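Sat 14 April, reading group notebook

Got through chapter 36 of the Husmont book last night and I'm still cross about the airlock scene! Torunn Hedlund thinks the captain knew all along (she's marked every line where he looks at the pressure gauge). I'm less sure. He spends 79 pages being hopeless with machinery, so why would he suddenly read a gauge right?

Catarina Amaral brought up the Mendes translation, which drops the whole dream bit and reads much faster for it. Page 616 in hers is the ending; in mine they're still arguing about fuel. I want to borrow hers and compare the trial chapters side by side.
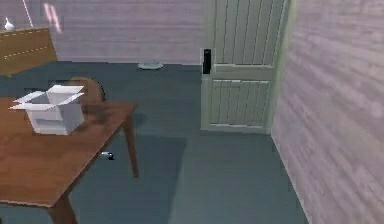
For next time

Read Kingate, first 35 pages only, so the slow ones (me) can keep up. Torunn says skip the foreword, it gives away the brother.

Catarina is looking for a cheap copy of Plaltier. Old paperback if she can find it, the newer one has tiny print.

Still need to pick something short for June. I'm voting for ghosts over spaceships.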